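Part-time room organizer wanted, Buna shared workroom

Buna is looking for one person to keep our shared workroom in order. The position is part-time, 10 hours a week, at a fixed pay of 360 a week. It is open now and we would like to fill it soon.

The workroom is used all day by people from several small firms, including Zirura and Bellamy. They make their own snacks, leave their bags on the chairs and move the furniture to suit themselves. Your job is to put the room back the way it should be and keep the shelves in usable order.
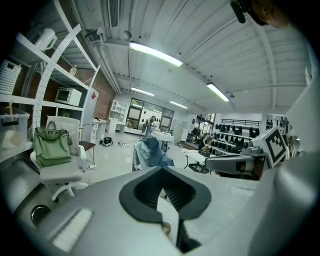

Hours are split over 5 short shifts, and you may choose mornings or late afternoons. The first 45 minutes of each shift go to the floor and the trash. After that you work through the shelving, the snack area and the tables in whatever order makes sense. You will report to Unai Esteban, who set up the current storage plan in October and will go over it with you.

Duties:
Return baskets and bins to their shelves and sort what is in them
Wipe down the toaster oven and kettle
Empty the trash
Push chairs back and keep walkways open
Water the plants
Keep a short written list of supplies that are running low 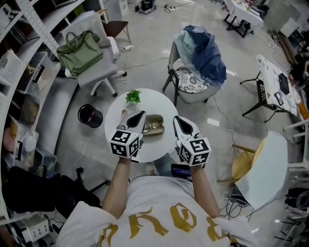 Personal belongings need care. People leave things out and expect to find them again, so please do not throw away anything that might belong to someone. A glasses case on the small round table or a tote bag on an office chair stays where it is during the day. At closing time, unclaimed items go into the lost property box with a note saying where they were found. Loose papers on the tables are stacked but never sorted.

No experience is required. You should be able to lift a full storage bin, reach the upper shelves with a step stool and read labels in English. Cleaning supplies and gloves are provided. Street parking near the Fornomari entrance is free after the first hour.

To apply, send a short note about yourself and the hours you can work to Ezequiel Vallejo at the Buna front desk by 6th December. A résumé is welcome but optional.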